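Cup on plate or cup beside plate, small table

perkon_22
Setting places on a 60 cm deep white table. Plates are cream with a raised rim, cups are light blue, no handle. I put the cup on the plate to save depth. Objections?

vumbridge
Yes. The cup sits off center and the plate tips when lifted. Put it beside.

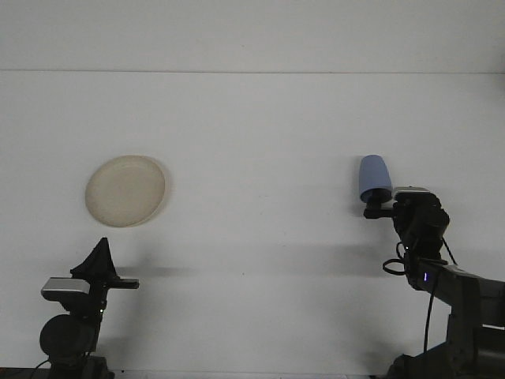
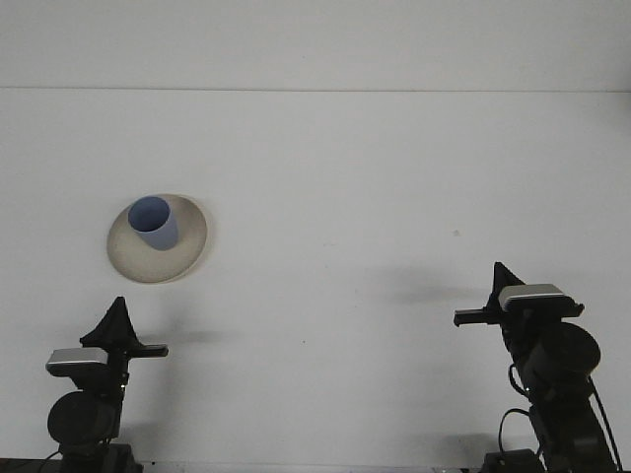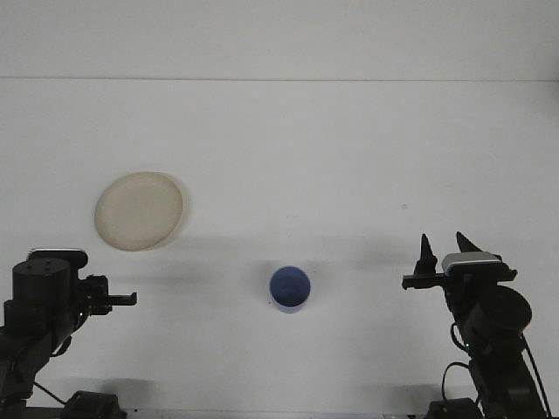 Same plate in all three, cup on it only in the second.

hlongwane
Does a raised rim stop a cup from sliding off?

O. Nwosu
Only on a level plate - tilt it and a tall cup goes over the rim.

perkon_22
Still stacking mine.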